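Kenddale Sewing and Style Circle
Minutes, Tuesday get-together, 6:30 pm

I took the minutes again, so blame me for the spelling. We got going a little late because everybody wanted to feel the Undville corduroy first (it's gorgeous, and yes, I bought two yards before we even sat down!).

Last month's minutes: approved, with one fix. I wrote that the scarf table sold out. It was the belts.

Clothes swap: We hung up 662 pieces at the September swap, and I still have lint on everything I own. Most of the coats went in the first hour. Kids' sizes barely moved, so next time we're skipping them and giving the racks to denim and knits. Leftovers went to the thrift store on Thiele Street, except for one green cape that three of us are still fighting over.

Money: $1,444 in the account after paying for the hall. We agreed to spend part of it on a second full-length mirror, a proper one that stands up by itself. The motion passed with no votes against.

Winter coat workshop: This took up most of the evening. The plan is two sessions, the first on cutting and the second on linings and buttonholes. I wanted the long Filtus wrap pattern, but a few people felt the collar was too much for beginners, and after I tried pinning one on the dress form I gave in. We're going with the short boxy jacket, patch pockets, no collar. Bring your own wool and please, please wash it or steam it before you come.

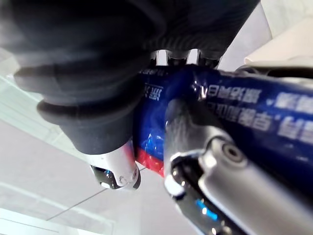
We also went back and forth on whether to line it in a print or a solid. I'm all for a loud print, since you only see it when the thing swings open, but it was left up to each person. Shoulder pads are optional too (thin ones, if you must).

Fashion night: Tabled until we hear back from the Kenddale library on the room. If they say no, we'll try the school gym and live with the lighting.

Other business: Somebody left a gray beret on the coat rack. I have it at my house. The pattern box needs sorting by size and I said I'd start on it, though I'd love company.

Wrapped up at 8:45. Next meeting same place, same time, and it's my turn to bring the snacks.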